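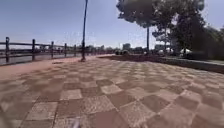
The promenade at Ilmont, with the railing on the waterfront side.

Flunlow charter listings

Last updated: July

Flunlow is a table of crewed and bareboat yacht charter listings, put into one layout so that boats from different brokers can be compared. It has 4000 rows, one per listing, and 13 columns. It comes as a single CSV file in UTF-8 with a header row.

The listings were collected from brokers working out of two home ports, Ilmont and Jondlow, together with the back catalogue of the Chang charter office, which closed its own site and passed on its records. The boats are mostly sailing catamarans and monohulls. There are a few motor yachts and gulets.

Columns

listing_id – a number, never reused
name – the boat's name as the broker wrote it, without S/Y or M/Y in front
hull – mono, cat, tri, motor or gulet
builder – blank if the broker didn't give one
year – year of build, four digits
length_m – overall length in metres, one decimal place
cabins – guest cabins only
guests – most guests allowed overnight
crew – 0 for bareboat
base – the port where the charter begins
season – summer, winter or both
rate_week – lowest weekly rate listed, whole euros
source – ilmont, jondlow or chang

How the values were tidied

Brokers give length in feet or metres and sometimes both, and the two don't always agree. Where they disagree we kept the metres. Where only feet were given we converted and rounded to one decimal place. A boat sold as a "62" may be a little shorter or longer than that on paper, so don't work out the length from the model name.

Cabins are harder. Some listings count the skipper's cabin and the forepeak berths, others leave them out. We took the crew cabin out whenever the listing text made it clear which one it was. If it wasn't clear the number was left alone. A convertible saloon berth is not a cabin in this table, though it may be included in the guests column. This is why you will find boats with three cabins and eight guests.

Refit years are not in the file. Brokers use the word for anything from new cushions to a new rig, and we gave up trying to sort them. The year column is always the original build.
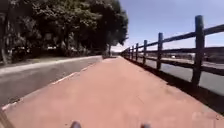 Rates are the lowest low-season weekly figure in the listing, before extras. Extras vary a great deal. Crewed boats in the Caribbean are often sold with food and drink included, while the same boat in the Mediterranean in summer will be sold at a base rate with fuel, food and berthing paid from an advance. The rate_week column can't tell you which of these applies. If you are comparing prices, compare within one season and one source.

Rates given in dollars or pounds were changed to euros once, when the row was first added, and have not been touched again.

Known problems

The same boat can appear twice if two brokers list her. We removed 100 clear duplicates by hand, matching on name, builder and year, but there are more. Popular names make this difficult and a boat that was renamed after a sale will look like a different boat.

The Chang rows are older than the rest. Many of those boats have moved on or left charter. Treat them as a record of what was offered and not as a guide to what can be booked now.

Gulets have poor length figures. Some include the bowsprit and some don't.

Blank cells mean the broker gave nothing. A zero is a real zero, and is only used in the crew column.

Changes in version 2

The old "area" column has gone. It mixed countries, island groups and single marinas, and the base column does the job better. The season column is new. Hull types are now lower case throughout, so scripts written for the first version will need a small change. Listing numbers are the same as before.

Use

You may use the table for study, teaching or your own trip planning. Please don't republish it as a booking list. Broker descriptions and brochure text are not included and remain with the brokers. No owner or guest details were collected.

Corrections are welcome, with the listing_id and a note of where the right figure comes from. Send one message per boat if you can. Changes are gathered up and go in with the next version – we don't edit the current file once it is out.

The table is looked after by Severin Leitner.

Shares: 13 | Comments: 2

Contact | © Flunlow | Back to top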